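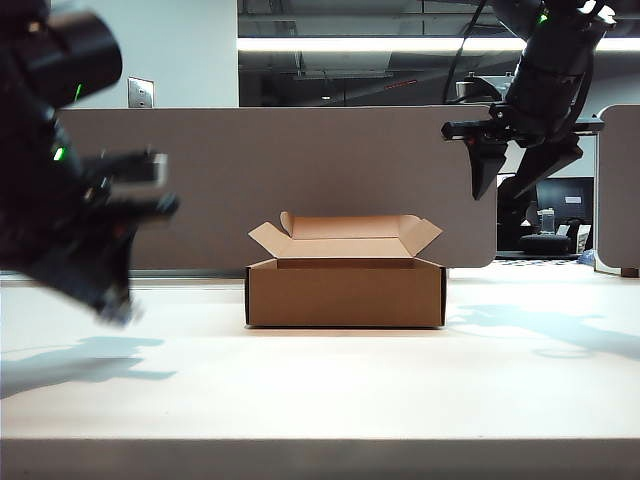

5 Setting up the two-arm planner for box tasks

In this section you teach Onero Planner where the box stands, which arm may enter it, and how the wrist view is checked before the first run. Finish section 4 (arm calibration) before you start. The steps are the same for the left and the right arm, except where we write otherwise.

You need:
Onero Planner, with the Clolon driver installed
the calibration file of each arm
an open cardboard box, standing on the table inside the reach of both arms

CAUTION: Keep hands and head away from the table while any arm is enabled. Pressing Pause in the software does not remove power from the motors. Use the emergency stop for this.

5.1 Define the box

1. Open Workspace > Objects and choose New container.
2. Select Open box with flaps. Do not select Tray, because this type has no flaps and the planner will then move the arm through them.
3. Enter the inner length and width. In our test cell at Cemstead the values are 395 mm and 277 mm.
4. Mark every flap which stands open. For each one, pull the blue handle in the 3D view until the angle agrees with the real flap.
5. Set Flap margin to 80 mm. A smaller value gives shorter paths, but cardboard flaps bend and do not always stay where you put them.
6. Press Save object.

Note: If you change the box for another one, repeat steps 3 to 6. The old flap angles are not deleted automatically.

5.2 Assign the arms

1. Open Planning > Arms. Both arms must show the state Ready.
2. Under Shared zone, draw a rectangle over the box and its flaps.
3. Set Entry rule to One arm at a time. The second arm will wait outside the zone until the first one has left it.
4. Choose a waiting pose for each arm, with the gripper above the table and beside the box.
5. Press Check paths. If a path is shown in red, move the waiting pose further from the flap and check again.

5.3 Check the wrist view

1. Open Perception > Live and select the wrist camera.
2. Open the gripper fully. Both fingers should be seen at the lower edge of the view.
3. Move the arm by jog until one side wall of the box and a free part of the table are in the view together.

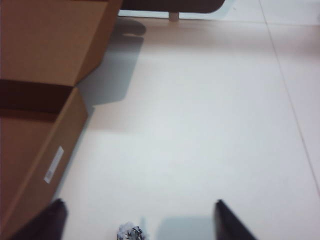

Figure 5-2. Wrist view with the box at the left and the gripper fingers at the bottom.

4. Turn on Edge overlay. The green line must follow the upper edge of the side wall. If it follows a shadow or a seam in the table, raise Edge threshold by 8 and look again.
5. Turn on Finger mask, so that the fingers are not detected as objects.
6. Press Store view.

Note: Labels on the outside of the box can stay there. The overlay ignores them when Ignore print is on.

If the message "Container not found" comes after step 4, go back to 5.1 and compare the flap angles. Messages from the driver are listed in Appendix C.

Uçar manual, revision of February 2026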